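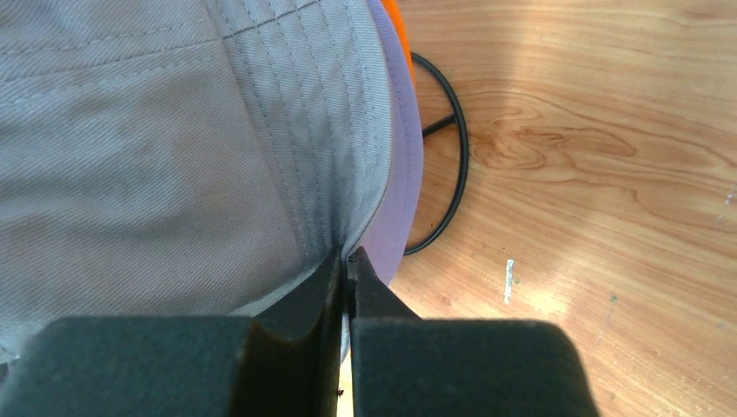
Kitchen and Pantry Check for Historic Preserving Days, with Comments
Wynne House, back kitchen and cold pantry
Checked in April, before the first public session
Marked: OK / FIX / STOP

The printed checklist we were handed is a general one for teaching kitchens. It has a line for hair nets and no line for lead. I have kept its order where I could and put in my own items where it had nothing to say about the kind of cooking done here, meaning pickles, potted meats, fruit cheeses and dried goods made from old household books. Comments are mine unless they carry Cor's initials.

PART 1. THE RECIPES

1.1 Each recipe has been read through in full by the person who will teach it.
FIX. Three teachers have read theirs. The walnut ketchup teacher was working from a summary on a website, and the summary leaves out a boiling that the book puts in.

1.2 Each recipe has been compared with current tested guidance for the same food.
FIX. "My grandmother did it this way" is written beside two of them. I would like to know what the grandmother did with the jars that went bad. People who ate from those didn't always write to say so.

1.3 Low-acid foods in sealed jars.
STOP. The Orkevine manuscript has a method for French beans on page 251: beans, salt, boiling water, mutton suet poured over the top, bladder tied across. It is a fine piece of writing and we can show the page. We aren't making it. A layer of fat keeps the air out, and botulism likes that very well. Anyone who wants beans put up in a jar can have them pickled in full-strength vinegar from a tested recipe, or pressure canned, and we don't have a pressure canner.

1.4 Potted meat and potted fish.
OK, with limits. Make it, chill it, eat it the same day. The butter seal is there for looks and flavor. No one takes a pot home. I have heard it said that clarified butter "kept it for months in a good larder." The books do say so. The books also tell you how to sweeten meat that has turned, and I read the two claims together.

1.5 Old measures converted and the conversion written down.
FIX. The quince recipe has a pint and doesn't say whose pint. Write down which one you picked and why. Vinegar strength is worse, because the old books give no figure at all. "Good vinegar" is no help when the safety of the whole jar hangs on it. Use bottled vinegar with the acidity printed on the label and don't water it down past what the tested recipe allows.

1.6 Coloring and greening.
STOP on the brass pan. The pickle books are fond of a brass or copper pan left standing with vinegar in it to make the cucumbers green. What makes them green is copper getting into the food. Show the passage, talk about it, use stainless steel.

C.M.: The brass pan is the thing visitors ask about. Can we at least have it out?
Yes, on the dresser, with nothing in it.

PART 2. POTS, JARS AND TOOLS

2.1 Glazed earthenware used for food is known to be lead-free.
STOP on the two brown crocks. The label says "decorative." The donor says they were always used for sauerkraut. Both can be true. Acid and salt sitting for weeks against an unknown glaze is the worst use I can think of for them. The home test swabs in the drawer are past their date, and I wouldn't trust a swab to clear a crock for this job anyway. Use glass or the new food-grade stoneware.

2.2 Copper preserving pan.
OK for jam and fruit cheese with the sugar already in, provided the pan is clean and bright and the fruit doesn't sit in it. Not for anything with vinegar. Empty it as soon as the batch is done. It was put away last season with a green ring inside the rim, and I would like not to find that again.

2.3 Jars free of chips and cracks.
FIX. Run a finger around every rim. I threw out a good many. The pretty ones with wire bails are for dry goods only, whatever the Zaltora catalog calls them. New flat lids for anything going through the boiling water bath. Lids aren't used twice.

2.4 Thermometers read true.
FIX. Tested in ice water and in boiling water. One of them agreed with neither and had been the favorite.

2.5 Jar lifter, rack, and a pot deep enough to cover the jars with water.
OK for the rack and the lifter. The pot covers pint jars properly and doesn't cover quarts. Teach with pints.

2.6 Muslin and jelly bags.
FIX. They smell of laundry soap. Boil them in plain water before use and dry them flat. A faint smell in the bag turns into a strong one in the jelly.

2.7 Knives and mandoline.
OK. The mandoline guard is missing and the mandoline has gone in the office cupboard until it's found. Cabbage can be cut with a knife. It was for a very long time. 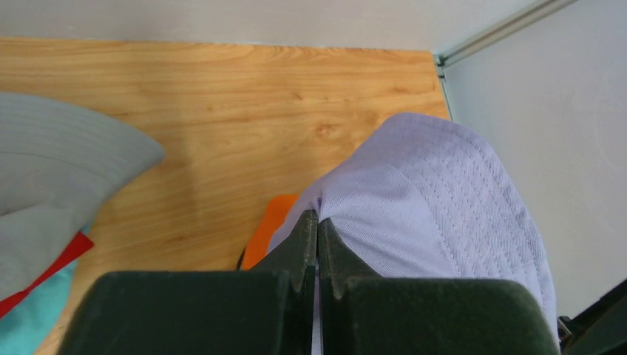
Shahnaz Sivakumar

PART 3. THE COLD PANTRY

3.1 Temperature is written down morning and evening.
FIX. The log has a column of identical readings in identical ink. Either that pantry is the steadiest room in the county or someone filled it in at one go. I've started a new sheet. There is a claim in our own leaflet that the north wall and stone shelf "keep the pantry as cold as any refrigerator." I put a thermometer on the shelf and one in the refrigerator and they weren't close. The leaflet should change. Food that needs a refrigerator goes in the refrigerator.

3.2 Ferments are kept under the brine.
OK for the cabbage. The cucumber crock had several floating. Weights are there to be used. The salt must be weighed on the scale, every batch. The teacher's method was to add salt until it "tasted like the sea," and I asked which sea.

3.3 Surface growth.
FIX. A thin white film of yeast on a ferment can be skimmed. Fuzzy, colored, slimy or bad-smelling means the batch goes out, all of it. The older comment on this page, "scrape and carry on," has been crossed out by me. I know it's in the books.

3.4 Everything is labeled with contents and the day it was made.
FIX. Found: one jar marked "Clurano, good." I'm told this is the name of the hot relish from the Clurano family papers. It may well be good. There was no date and it has gone in the bin.

3.5 Dried goods.
OK. The apples are leathery and even. The string of mushrooms was bought dried. Nothing gathered wild is to be hung, cooked or tasted here, no matter how sure the person is. I've met a lot of sure people at these days.

3.6 Mice, moths and weevils.
FIX. Droppings behind the flour bin. Bin moved, floor cleaned, gap at the pipe stuffed with steel wool and sealed. The bay leaves laid along the shelf to keep the weevils off had weevils on them.

3.7 Garlic or herbs in oil.
STOP. None to be made for storage at room temperature. There was a bottle on the windowsill. There isn't now.

PART 4. PEOPLE AND THE ROOM

4.1 Hand washing before work and after raw meat.
OK. Soap and paper towels at the small sink. The printed list asks for a sign, and there is a sign. I would sooner have the teacher say it out loud.

4.2 Allergens are stated before anyone tastes.
FIX. Mustard is in nearly everything on the pickle table and was left off the card. Nuts were on the card. Anchovy was hidden inside "ketchup," where a modern visitor wouldn't dream of looking for it.

4.3 Hot sugar and boiling brine.
FIX. No more than 4 people at the stove end at one time. Children stay on the other side of the table during boiling. Long sleeves on the costumes are to be pinned up, and I don't care what the portrait shows. A burn from jam goes deep because the stuff sticks.

4.4 Fire blanket and extinguisher.
OK. Blanket on the hook, extinguisher in date, the needle in the green. The way to both was blocked by a butter churn. Churn moved. It'll be back, I expect, as it photographs well there.

4.5 Tasting.
FIX. Clean spoon each time, used once. The line in the teaching notes about "tasting to see if it's safe" has to go. You can't taste botulism toxin, and a spoonful is a poor way to learn that.

C.M.: I wrote that line. I meant tasting to see whether it's finished.
Then let's write that.

4.6 What visitors take home.
FIX. Jam and vinegar pickles only, processed that day, sealed and labeled, with a slip saying where to keep them once opened. Any jar that hasn't sealed goes in the refrigerator here. Cor Michiels will write the slip and I'll read it before it's copied.

4.7 Claims made by teachers to the public.
Not on the printed list. I've added it because it's the one that bothers me most. Two heard at the rehearsal:
"People in the past had stronger stomachs." Says who? They had a lot of graves.
"Spices were used to cover the taste of bad meat." Spices cost more than meat. Please stop.
Neither of those will make a visitor sick in the kitchen, but the first one sends them home to try the beans.

STILL OPEN

Pint in the quince recipe, to be settled and written in.
New test results, or a new home, for the brown crocks.
Allergen card reprinted with mustard and anchovy.
Leaflet wording on the pantry.
Mandoline guard.
Walnut ketchup to be taught from the book, with the boiling put back.

STOP items stay stopped until I've signed beside them. Saying that it was fine last year doesn't count as a signature. I asked for last year's checklist and was given the cover sheet.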